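Graça Loureiro learned to bake bread from her aunt in August, in a kitchen without a fan. "It was the worst month to learn," she tells me. "The dough was rising before I finished washing my hands."

Today she runs a small bakery in Stultdale with Dinesh Sandhu, and they sell only 2 kinds of loaf. I asked why she does not offer more. She thought for a moment. "People ask me for sweet things every morning. I like sweet things too. But I am slow, and the oven is old."

Sandhu keeps the flour and the accounts. He came from a bank, and he says he still misses the lunch hour. "In the bank you eat at noon. Now I eat at ten, standing, and it is always bread."

They disagree about salt. Loureiro wants less of it, as her aunt did, and Sandhu puts a little more when she is at the front talking with customers. "She knows," he says. She does know, and she told me so before he arrived.

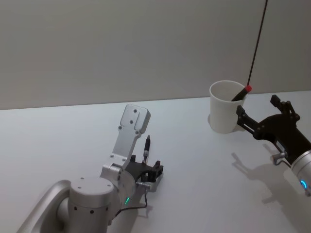 On Mondays the shop is closed and Loureiro sleeps until eight.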